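Aug 15, 2019

Dinesh Sheikh sells table goods for Skulto, a small firm that makes faceted white pots and the oval wooden bases sold with them. I asked him how a set like that is put together, packed and looked after.

**On the shape**

The flat faces came first, Sheikh says. A round pot was tried under the name Prarna and dropped after 38 sales. "It rolled in the box. A flat face lies against the card and stays there." The present pot is called Mastel. It holds 200 millilitres, enough for a cutting or a few pens.

**On the base**

The base is bamboo, rounded at both ends, and is sanded but not varnished. Sheikh prefers oil. "One thin coat, wiped off after 20 minutes. If you leave it longer it goes sticky, and then you have dust in it for good."

The supplier, Hubáček, sends the blanks already cut. Each is checked for rocking on a flat surface before it is accepted. In July, seven went back.

**On setting the pot down**

Most chips happen at this point, he says. People slide the pot across the wood and catch a lower corner. He advises holding it just clear of the surface, lining it up by eye and then lowering it straight down.

"Put the base where you want it first. Then bring the pot to it. Moving the two together is how you drop one."

He also likes a plain covering on the table -- brown or grey, matt, no pattern. White faces are hard to judge against a shiny top, and the edges of light bamboo show up well on a darker colour.

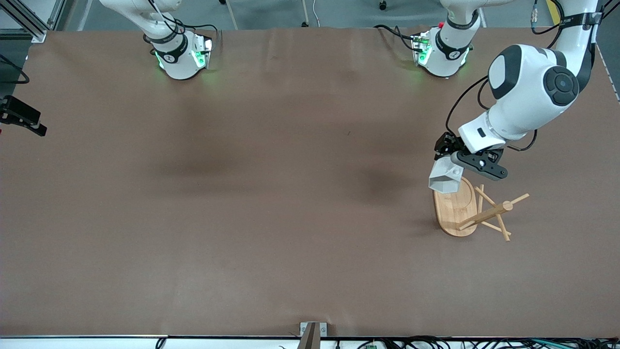

**On cleaning**

A damp cloth for the pot, a dry one for the base. Sheikh does not recommend soaking either. Marks in the angles between faces come out with a soft toothbrush and a little washing-up liquid. The base needs oiling again when the wood looks pale -- once a year in most kitchens, he says, and twice near a radiator.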